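About us

Hello! We're Mendstead, a small outfit that helps people work out what a robot will cost them before they sign for one. I started it after I'd bought two arms for my old employer and got the sums wrong both times (the first by quite a lot). The arms themselves were fine, but I'd forgotten the stand, the spare fingers, the cabling and the fortnight when everyone was learning and no work got done.

So that's what we do now. You tell us what you want picked up and put down, and we come back with a list, a price for each line and an idea of when you'd need the money. We don't sell equipment and we don't take a cut from anyone who does.
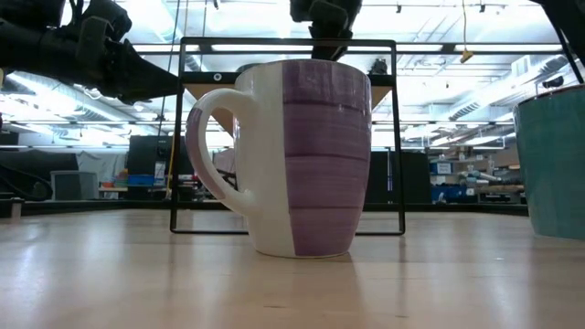 Words by Elsa Ahonen, founder
Mendstead / About us / Updated March

Mugs and cups come up a lot in our trials, by the way. A glossy glaze and a looped handle are a good test of any gripper you're thinking of paying for, and you can pick one up in any kitchen shop.

We've planned 88 set-ups so far, from a single bench at Tkachuk to a whole packing room for Navon. Zoriana Harasym looks after the budgets and is fiercer than I am about contingency – she'll ask for 18 per cent and she usually gets it!

A first plan costs £279. The full one, with a site visit and a year of phone calls, is £1490. We answer the phone on weekdays and sometimes on a Saturday morning if I'm in doing the invoices.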